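Resting heart rate gone up since I started running — normal??

Asked by mansa_antwi in Fitness & Exercise

Started running in June, three times a week, nothing mad. Got a Joven watch off my sister and it says my resting heart rate is 80. Was 72 before I started. Thought it was meant to go down. I sleep ok, drink a fair bit of coffee, bit of stress at work. Do I stop or carry on? Also is there a way to check it without the watch, dont really trust it.

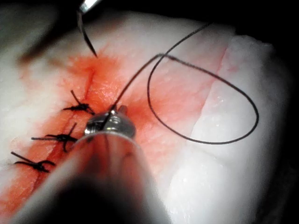 Should add I'm 41, not on any tablets, and I do the runs straight after work on not much food. Mostly the flat loop at Pollel, twice round.

2 answers

dankwa_runner
Could be you're just tired. Mine creeps up when I dont take rest days. Take a week easy, walk instead, see if it drops. And check it by hand — two fingers on your wrist, first thing, before you get up and before any coffee. Count for a full minute. Do it a few mornings and take the middle one. Wrist watches can be all over the place if the strap is loose.

Eat something before you run as well. Banana, toast, whatever.

lanico481
80 is in the normal range for an adult so wouldnt panic. Coffee and bad sleep both push it up, so does a cold coming on. If it stays up after a propper rest, or you get dizzy or short of breath or any chest pain, see your GP. Chest pain that doesn't ease, ring 999.

Mine was the same my first month fwiw, watch strap was on too loose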